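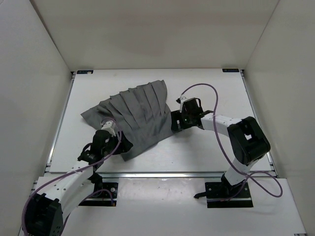

April 2020

Studio notebook, Zomthorpe

Right, back on the big portrait panel. I've been avoiding it for a week and doing small heads on paper, which are fun but don't count. Pulled it out this morning and the face is better than I remembered! The left eye is still too low. I lowered it on purpose in October and I can't for the life of me think why.

Sanded back the cheek with 1024 grit (wet, very light) and reglazed with the Marwat rose, thinned more than usual. Two coats, then left it alone. The first went on streaky near the jaw so I wiped it off with the side of my hand and started again. Dariusz, if you're reading this, the Marwat really does need shaking for ages, there's a sludge at the bottom that holds all the colour. You were right and I was rude about it.

Background: mixed a grey from Plelow blue and burnt umber with a good lump of white. Warmer than the last one. Next to the skin it goes slightly green, which I like, though under the lamp it just looks like old porridge. Will check in daylight before doing any more. Painted a swatch on the back of the panel with the proportions written beside it (3 white, 1 blue, bit less than 1 umber) as I always lose the bits of paper.

Hair still a mess. I had been painting every strand, and it looked like a doll's wig, so I've blocked the whole lot in as one dark shape and I'll pick out a few lights at the end. Felt terrible covering up all that work, then felt great about ten minutes later.

Hundska want the final sizes for the group show and I haven't replied. Dariusz Nowicki has three pieces going in, all small, and he reckons they'll hang us on the same wall, his little birds on one side and my enormous sulky girl on the other. Poor birds. Must ask them about the hanging weight too, the cradle on the back makes this thing a brute to lift.

Varnish: the test strip I did on the offcut is still tacky at one end. Same tin, same brush, so maybe I put it on thicker there? Doing another strip tomorrow with the satin. If that's tacky as well I'm binning the tin.

To do
Move the eye up, properly this time, trace it first
Grey in daylight
Email Hundska
More rags
Order 3000 grit, the last sheet is worn smooth

Dariusz has my good rigger brush. I want it back before the lashes.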